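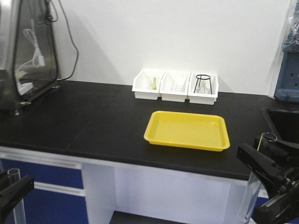

Abb. 1: Zweiarmiger Arbeitsplatz im Vorhaben Zorkanell, beide Greifer mit gefasstem Glasröhrchen

Zwischenbericht zum Vorhaben Zorkanell
Automatisierte Handhabung von Laborglas an einem zweiarmigen Arbeitsplatz
Vorgelegt der Oswood-Stiftung, Förderbereich Laborautomation
Projektleitung: Meifang Luo

1. Anlass und Stand des Vorhabens

Der vorliegende Bericht umfasst den Zeitraum von Januar bis zum Ende des zweiten Arbeitspakets. Abweichend von der vereinbarten Gliederung steht die Störung an der Greifeinheit am Anfang, die zu einer Unterbrechung des Versuchsbetriebs geführt hat und deren Bearbeitung den größten Teil der Personalmittel im Berichtszeitraum gebunden hat. Die Stiftung wurde über den Vorfall bereits mündlich unterrichtet. Personen sind nicht zu Schaden gekommen.

Das Arbeitspaket 1 (Aufbau und Inbetriebnahme) ist abgeschlossen. Das Arbeitspaket 2 (Einzelhandhabung von Glasröhrchen, Einsetzen in Ständer) ist mit Verzögerung abgeschlossen. Mit dem Arbeitspaket 3 (Übergabe zwischen beiden Armen) wurde begonnen; die Arbeiten ruhen bis zur Freigabe nach Abschnitt 4.

2. Beschreibung der Störung

Im Dauerlauf des Arbeitspakets 2 waren 2000 Greifzyklen vorgesehen. Ein Zyklus umfasst das Fassen eines Röhrchens, das Anheben, das Einsetzen in den Ständer und die Rückkehr in die Grundstellung. Der Lauf wurde vollständig durchgeführt, jedoch mit mehreren Unterbrechungen. In 51 Zyklen hat der rechte Greifer das Röhrchen nach einem Schutzhalt geöffnet, ohne dass ein Befehl des Bedienpersonals vorlag. In den meisten Fällen befand sich das Röhrchen bereits im Ständer und blieb unbeschädigt. In einzelnen Fällen fiel es auf die Arbeitsfläche und zerbrach.

Der Schutzhalt selbst hat in allen Fällen ordnungsgemäß angesprochen. Fehlerhaft war das Verhalten beim Wiederanlauf: Nach dem Quittieren wurde die Greifeinheit neu initialisiert, und die Initialisierung begann mit einer Öffnungsbewegung. Am linken Greifer trat der Fehler nicht auf. Er wurde mit einem älteren Stand der Gerätesoftware betrieben, was bei der Eingangsprüfung nicht bemerkt worden war.

Als sicherheitsrelevant wurde die Störung eingestuft, nachdem sich beim Quittieren eine Mitarbeiterin im Zugriffsbereich befunden hatte, um Glasbruch zu entfernen. Nach der geltenden Betriebsanweisung war dies zulässig, sofern der Schutzhalt aktiv war. Die Anweisung hat den Fall nicht berücksichtigt, dass eine zweite Person an der Steuerung quittiert. Der Versuchsbetrieb wurde am selben Nachmittag gegen 15 Uhr durch die Projektleitung eingestellt.

3. Ursachenermittlung

Die Ursachenermittlung erfolgte gemeinsam mit dem Lieferanten der Greifeinheiten, der Firma Nilteck. Auf Grundlage der übermittelten Protokolldateien konnte Nilteck das Verhalten im eigenen Haus nachstellen. Der aktuelle Softwarestand setzt nach einem Schutzhalt die Referenz der Fingerstellung zurück und fährt zur Neubestimmung gegen den äußeren Anschlag. Im vorherigen Stand wurde die letzte bekannte Stellung übernommen.

Als beitragender Umstand wurde die Einstellung der Greifkraft ermittelt. Der rechte Greifer war auf rund 20 Newton eingestellt, ein Wert, der aus den Vorversuchen mit Kunststoffröhrchen stammte. Er hat die Öffnung nicht verursacht, nach Einschätzung des Projektteams aber die Zahl der Schutzhalte erhöht: Bei leicht schräg stehenden Röhrchen sprach die Kraftüberwachung des Arms an, bevor die Finger vollständig geschlossen waren.

Die Beleuchtung und die Bilderkennung wurden geprüft und als Ursache ausgeschlossen. Offen ist bislang, weshalb die Schutzhalte überwiegend bei Röhrchen in den äußeren Bohrungen des Ständers auftraten. Die Auswertung hierzu dauert an. Das Projektteam vermutet eine Abweichung der Kalibrierung am Rand des Arbeitsraums, kann dies aber noch nicht belegen.
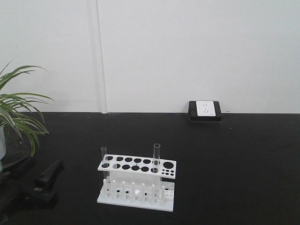
Kann der Versuchsbetrieb vor Abschluss der externen Prüfung wieder aufgenommen werden?
Ein Betrieb mit Glas ist bis zur schriftlichen Freigabe ausgeschlossen; zulässig sind Fahrten ohne Werkstück bei verminderter Geschwindigkeit und geschlossenem Zugang.

4. Getroffene und geplante Maßnahmen

Folgende Maßnahmen sind umgesetzt:

Beide Greifer werden mit dem älteren Softwarestand betrieben. Eine Aktualisierung bedarf der Zustimmung der Projektleitung und wird im Gerätebuch vermerkt.
Das Quittieren eines Schutzhalts ist nur noch mit Schlüsselschalter möglich. Den Schlüssel führt die Person mit sich, die den Zugriffsbereich betritt.
Die Greifkraft wurde für Glas neu bestimmt und in der Steuerung gegen versehentliche Änderung gesperrt.
Die Betriebsanweisung wurde neu gefasst und allen Beschäftigten mit Zugang zum Labor erläutert. Glasbruch wird ausschließlich bei abgeschalteter Anlage entfernt.

Mit der sicherheitstechnischen Begutachtung wurde das Ingenieurbüro Du Plessis beauftragt. Die Begehung hat stattgefunden, der schriftliche Befund liegt noch nicht vor. Mündlich wurde darauf hingewiesen, dass die Risikobeurteilung aus dem Arbeitspaket 1 den Wiederanlauf nur für die Arme behandelt und die Greifer nicht gesondert aufführt. Das Projektteam teilt diese Feststellung und überarbeitet die Unterlage entsprechend.

Nach der Freigabe wird der Dauerlauf mit erneut 2000 Zyklen wiederholt. Zusätzlich werden Schutzhalte gezielt ausgelöst, und zwar in jeder Phase des Zyklus. Als bestanden gilt der Lauf, wenn kein Greifer ohne Befehl öffnet. Die Übergabe zwischen beiden Armen wird erst im Anschluss erprobt.

5. Auswirkungen auf Zeitplan und Mittel

Der Abschluss des Arbeitspakets 3 verschiebt sich um etwa zwei Monate. Das Arbeitspaket 4 kann nach heutigem Stand teilweise parallel bearbeitet werden, sodass das Projektende voraussichtlich gehalten wird. Eine kostenneutrale Verlängerung wird vorsorglich angekündigt, ein förmlicher Antrag ist damit nicht verbunden.

Die Kosten der Begutachtung werden aus der Position Fremdleistungen gedeckt. Nilteck stellt die Unterstützung bei der Fehlersuche nicht in Rechnung. Der Mehrverbrauch an Glasröhrchen ist geringfügig und wird im Verwendungsnachweis unter Verbrauchsmaterial geführt.

6. Erbetene Entscheidungen

Die Stiftung wird gebeten, der Wiederholung des Dauerlaufs als Bestandteil des Arbeitspakets 2 zuzustimmen und die geänderte Reihenfolge der Versuche im Arbeitspaket 3 zur Kenntnis zu nehmen. Der Befund des Büros Du Plessis wird nach Eingang unverzüglich nachgereicht, ebenso die überarbeitete Risikobeurteilung. Rückfragen zum technischen Teil beantwortet Meifang Luo.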